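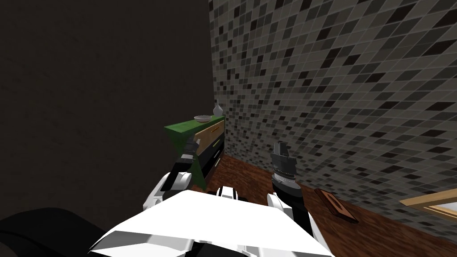 Household Tips: Can a Machine Do the Tidying Yet?

The Pesby Home Advice Service is often asked whether residents should wait for a household robot before reorganising a room. The service's present advice is to arrange the home for the people who live in it. Most domestic robots are still tested in simulated rooms, where a bowl may be dropped 200 times at no cost.

Residents who wish to prepare may begin with storage. Drawers should run freely and have handles that stand clear of the face. Small items left on the floor should be returned to a shelf before any machine, including an ordinary robot vacuum, is started. 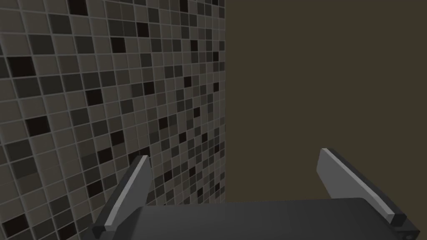
Corners deserve particular attention. Leave enough space beside a cabinet for an arm, human or otherwise, to reach its far side. Grout in mosaic tile is best cleaned by hand with a soft brush and warm water, working from the top down.
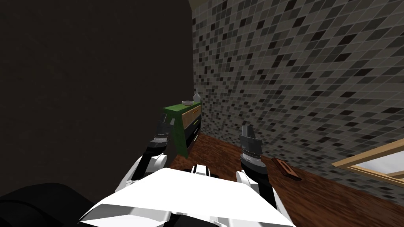 Can a robot put away a bowl without help?

In a room it has been trained on, sometimes; in an unfamiliar kitchen, the result remains unreliable and a person should stay nearby.

Korkor Nutsugah, who reviews equipment for the service, recommends that breakable items be kept out of any early trial at home. Plastic dishes of a similar size and colour are suitable.
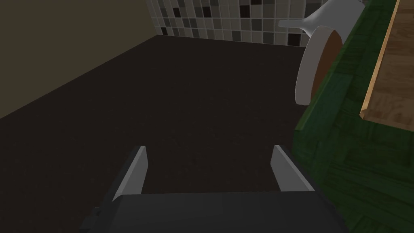
Work near a sink should be left until last. Wipe the counter dry, move plates away from the faucet and keep cords well back from the edge. Enquiries may be directed to Lefteris Pappas at the Pesby office.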